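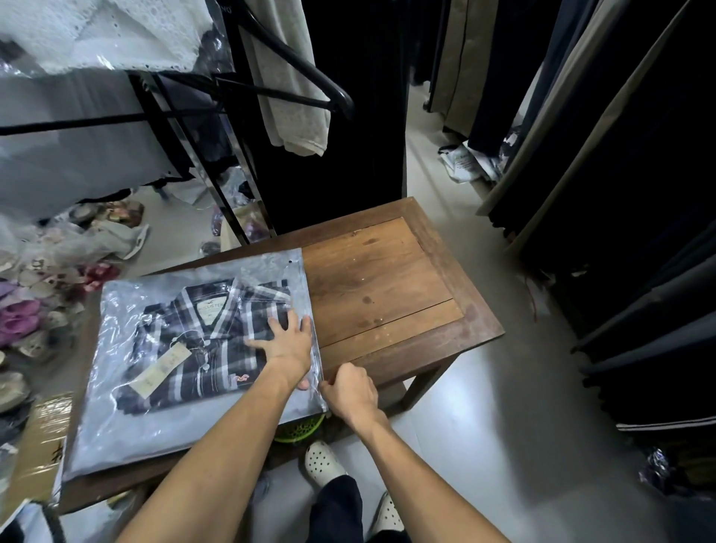
Forum > Handling and picking > Grippers > Bagged garments

Reading time: 4 minutes

Suction or fingers for folded shirts in clear bags?

Posted by tadholm_bench, April 2025

We are trying to choose an end effector for folded shirts in clear plastic bags. The task is to lift one bag from a flat surface, move it sideways and lay it down flat, with the garment still square inside. Manual handling is our reference, and we have head camera recordings of people bagging and flattening shirts by hand.

The arm is a Juntunen with a 2000 g payload including the tool, so weight at the wrist matters. Two tools have been tried so far:

1. Datska two-finger parallel gripper, 70 mm stroke, flat rubber pads.
2. Wito suction head, four small bellows cups on a square plate, one vacuum line shared between all four.

Each tool did 504 picks in March, on the same set of bags, with the same overhead depth camera. The Datska failed on 165 of them. Nearly all of those were at the approach: the fingertips pushed the edge of the bag along the table and closed on nothing. When it did get hold, it held. The Wito failed less often but in a worse way. It lifts the film, the film comes away from the shirt, and the shirt slides to the low end of the bag. I counted that as a success if the bag arrived, which I now think was wrong.

The bags are larger than the garments, so there is a wide clear margin on most of them. The depth camera returns very little on that margin. It sees the cloth well enough and then there is a hole in the data where the film is.

Would a different cup layout fix the sliding, or should I stay with fingers and work on the approach? I would prefer not to buy a third tool.

film_and_foil

The shared vacuum line is your first problem. With four cups on one line, a single cup over a wrinkle leaks and the other three lose level with it. Fit a check valve or a flow restrictor per cup before you change the layout. It is a cheap part and adds very little mass.

Second, where are you placing the cups? If any of them land on the clear margin they are holding one loose layer of film and doing nothing for the shirt. Keep all four inside the outline of the cloth. You say the depth camera sees the cloth and loses the film, so the outline you want is the one you already have. Shrink it by a cup radius and plan inside it.

That will not stop the sliding completely. Suction on a loose bag only ever holds the outer layer. What reduces it is the trapped air. Press the bag flat first, with a foam plate or even the back of the tool, then wait a moment and pick. A flattened bag grips the shirt by friction and the whole thing lifts more like a sheet of card. Keep the plate level during the sideways move and limit the acceleration.

Also repeat the counts with a stricter rule. I would measure how far the garment has moved inside the bag, before and after, and set a limit. "The bag arrived" will favour suction every time.

pallet_nine

just use bigger cups. we had the same thing with bags of socks and went up two sizes and it was fine

kantele42

Bigger cups will help with socks, which fill the bag. On a flat shirt with a wide margin they mostly pull up more film.

I would look again at the hand recordings before deciding. In ours, the two hands do different jobs. One is spread over the shirt and presses, the other pinches the edge of the bag. Neither of your tools does both, and I suspect that is why each one fails at the half it lacks. The Datska has nothing to hold the bag still while the fingers close, so the edge runs away from it.

You can get some of the way without a third tool:

— Put a fixed stop on the table. A raised rim is enough, as long as the film does not ride over it. Push the bag against it and the edge has nowhere to go.
— Change the rubber pads for a thin lower finger and a padded upper one. The lower one has to slide under the film, and flat rubber will never do that.
— Come in at a shallow angle, low and slow, and stop on contact force. If you are using a position target taken from the depth image, it is being computed over the part the camera cannot see.

For finding the edge, try an ordinary colour camera with a low light from one side. The film shows as a bright line where it folds. Hang tags and printed neck labels inside the bag will also give you strong edges, so mask to the outermost contour. The tag matters for suction too — a cup that lands over a loose card tag has an uneven surface under the film and seals badly on our bench.

If you do rerun the 504, please split the failures by approach, lift and place. One total per tool does not say much.

tadholm_bench

Thanks. Check valves are ordered for the Wito and I am cutting a thin lower finger for the Datska. I had not thought about the tags. Will rerun both with the stricter rule and separate the stages. The side light will have to wait, the bracket is in use on another cell.

Contact the moderators | Copyright the posters | Back to top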